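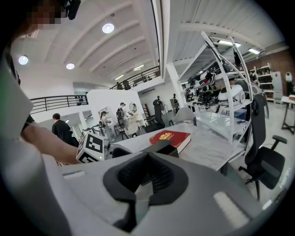 OK so I finally sorted out the work room this weekend and I have opinions. Thread, I guess!

First thing, the table. I was so against a white marble pattern (I spill coffee, I own pens) and Svenja talked me into it anyway. Three months in and I love it. The grey veining is faint enough that it doesn't fight with whatever you put down.

It does show every crumb though. I wipe it down at lunch and again before I leave and there's still always something.

Right now it's got my red hardcover on it, the one with the gold emblem on the front. I keep meaning to take it home. It has looked so good against the white that I keep not doing that.

The shelving rack, oh boy. Tall white metal thing from Brollska, 278 with delivery, and I put it together with Niall Skinner reading me the instructions in the wrong order. We had one tier upside down for an hour.

What I like about open shelves is you can see everything. What I don't like about open shelves is you can see everything. Headsets, straps, cables, most of it dark, all of it tangled if you turn your back for a second.

Current system: black headsets up on the upper shelf, the white rounded one on the middle shelf where it won't get scuffed. I spent most of Saturday on cables and I am nowhere near done. I have 17 velcro ties left and I will need more than that.

Chairs! The black mesh-back one on wheels is the one everybody grabs. Padded armrests are the whole reason, try one for an afternoon and you'll get it. I paid 80 for mine secondhand from a Katow office that was closing.

The light grey chair down at the far end of the table is fine for a quick meeting. Svenja likes it. I last maybe twenty minutes.

Next up is labels for the rack, and I want bins for the small stuff. If you've got bins you like that fit a narrow shelf, please send them my way, I've been scrolling through bins since breakfast and they all look the same to me now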